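Flasar arm kit: produce sorting gallery

Our first go at the Flasar arm kit, set loose on some fruit and veg.

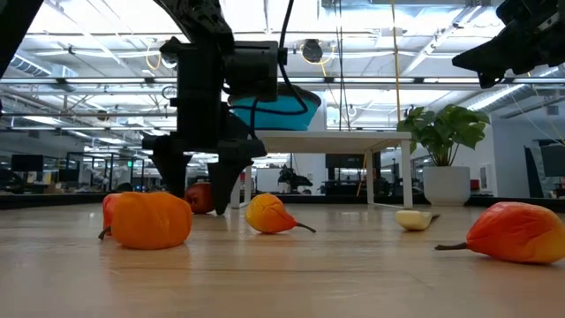
Photo: Raimo Keskinen / Clultbridge, January 30, 2026

I love this one! The gripper's down low behind the peppers and pears, and I reckon that big orange pepper is the toughest customer on the table (lumpy, glossy, lying on its side). The pears have their stems on, so there's a bit to think about when you're picking a grasp.

A word on the kit, as a few of you have asked. Setup took me 2 evenings and 186 pages of manual, and I still had to email Onni Nieminen at Saarinen about the wrist settings. He was lovely about it. The matte black finish gets my vote, though I'd pay extra for another colour.

More than 200 people are on the waiting list for the June batch, so get your name down if you're keen.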